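Tabletop clearing: what do you write down before a run counts?

kandbridge_lab
31/10/2023
We're rewriting the house rules for our tabletop work (one arm, mixed household objects, a tray as the target area). The old sheet was two pages and people read it differently. Current draft:

Scatter the objects by hand, no grid. Knife allowed on the table. Log the start layout before the arm moves. Operator stays outside the reach line while drives are on. A run is void if anyone touches an object after the start.

Comments welcome, especially on the knife.

Ersoy
Take the knife out. A real blade in a gripper is a different risk from a cup in a gripper, and your risk assessment has to say so. If you only need the shape, use a blunt dummy and put "dummy" in the object list.

damora77
Disagree. If the arm is meant to clear a kitchen table, it will meet knives. Keep it in, but as an obstacle only, never as a pick target, and drop the speed for the whole run. We cap ours and the cap is written on the cell door.

Ersoy
An obstacle can still get pushed off the edge. "Never a pick target" is a software rule. I want something physical.

Duygu Tokgöz
I audit cells like this. Both of you are right about part of it. The assessment covers the arm, the tool and whatever the tool may hold or strike, and the object list belongs in it. Most sheets I see list the robot in detail and then say "assorted items". That isn't enough. Each item needs a name, a material if known, and a note if it is sharp, breakable or food.

kandbridge_lab
OK, object list goes in. A layout from our table, for reference. The peach and the crumpled silver-gray piece are in the green tray, the knife is over on the right by the grapes.
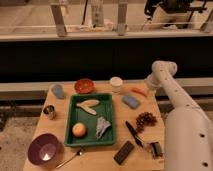
Does the start layout have to be logged again after a protective stop?
If anything on the table has moved, log it again and give the run a new number; if nothing has moved, note the stop and its cause and carry on under the old one.

cukora_dev
We had 134 runs thrown out in August over exactly that. Stops in the middle, no note, and later we couldn't tell which layout went with which run. Now the form won't save without a stop field, even if the entry is "none".

damora77
134 sounds harsh. Couldn't you keep the ones where the stop came after the last pick?

cukora_dev
We tried. Two people sorted the same batch and got different answers, so we dropped the lot.

Ersoy
Back to the knife. I see the lower end has a small boxy object close to it. At the very least set a clear margin around it. We use 60 mm on all sides, measured with a strip of card.

kandbridge_lab
A margin changes the task, though. Crowded tables are the point.

Duygu Tokgöz
Then have two classes. Crowded layouts with the dummy, spaced layouts with the real one. Write the class in the log next to the layout. And state who may enter the reach line and how the drives are locked off first – your draft says where the operator stands but nothing about going in to reset.

kandbridge_lab
Good catch on the reset. Two classes works for me. I'll add lock-off before any hand goes over the table, and a reset check every 30 runs.

damora77
I'd still allow the real one in crowded layouts at low speed, but I can live with that.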